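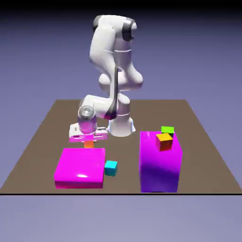

*White arm on a brown tabletop, computer render.*

# "You have to let the dough tell you when it's had enough"

Czesław Śliwiński has the kettle on before I've got both feet through the door, and there's a plate of poppy seed roll on the bench with a tea towel over it. I've come to Benstead to talk about rye bread, which he has been baking in the same narrow shop for longer than I've been alive, but first I have to sit down, and have a slice, and then have the other slice he cut while I was eating the first.

"People come in and they want to talk straight away," he says, pouring. "Sit, eat. The bread's been going since last night, it can wait five minutes for you."

He learned from his grandmother, who baked once a fortnight in a village oven shared between four families. She kept her starter in a stone crock and fed it by feel, and when he was seven she let him put his arm in up to the elbow. "It was warm, like something alive, and it smelled of apples. I thought she was a magician. Then she made me wash the crock, and that was the end of the magic for that day."

The starter in his shop now isn't hers. I'd rather hoped it was, and said so, and he laughed at me for a good while. The first one he made in Australia died in a heatwave the December after he arrived, and the second one went mouldy while he was in hospital having his appendix out. The one he uses today he began in a jam jar on the windowsill of a rented flat in Jemton, with flour from the supermarket and tap water. "Everybody wants a starter that came over on the boat. Mine came over on the number nine bus!"

He bakes 146 loaves on a Saturday, 79 on an ordinary weekday, and none at all on a Monday, when he does the books and complains. The dark rye is the one people drive out for. It's dense and a little sour, with caraway if you ask for it, and he won't sell it to you on the day it comes out of the oven. I asked whether customers mind.

"They used to mind very much. One man, he shouted. I told him, you cut it today, it's glue, you'll go home and tell your wife I sell glue. Come tomorrow. He came tomorrow, and he's still coming, only now he shouts about the parking."

These days he has help. Ilari Lappalainen turned up four years ago looking for the sort of rye his own family ate in Finland, flat rounds with a hole in the middle, and was told that if he wanted it he'd better come in at three in the morning and make it himself. So he did (he was working at the Geagea furniture warehouse at the time, and says he spent most of that winter asleep on his feet).

"I burned the first lot, and the second lot you could have tiled a bathroom with," Ilari says, floury to the eyebrows and leaning in from the back room. "Czesław ate one anyway. He was chewing for the whole of the morning news."

"It had good flavour," says Czesław.

The Finnish rounds are now on the shelf by the till, and the two of them disagree cheerfully about nearly everything else: how long to rest the dough, whether malt belongs in it, what to have on the radio. They do agree on the flour, which comes stoneground from Bikia, a little mill a couple of hours up the road, and they both think home bakers fuss too much.

"They write to me with temperatures," Czesław says. "Very nice, but is it your kitchen or my kitchen? Put your hand on the bowl. If it's risen and there are small cracks on top, bake it. You have to let the dough tell you when it's had enough."

I asked about retiring, as one does, and got a shrug and another cup of tea. His daughter would like him to slow down. He has promised her he'll take two weeks off after Christmas, and Ilari has promised to look after the starter, with instructions written out on the back of a flour bag and stuck to the fridge door.

I went home with a loaf under my arm, and cut it the next day.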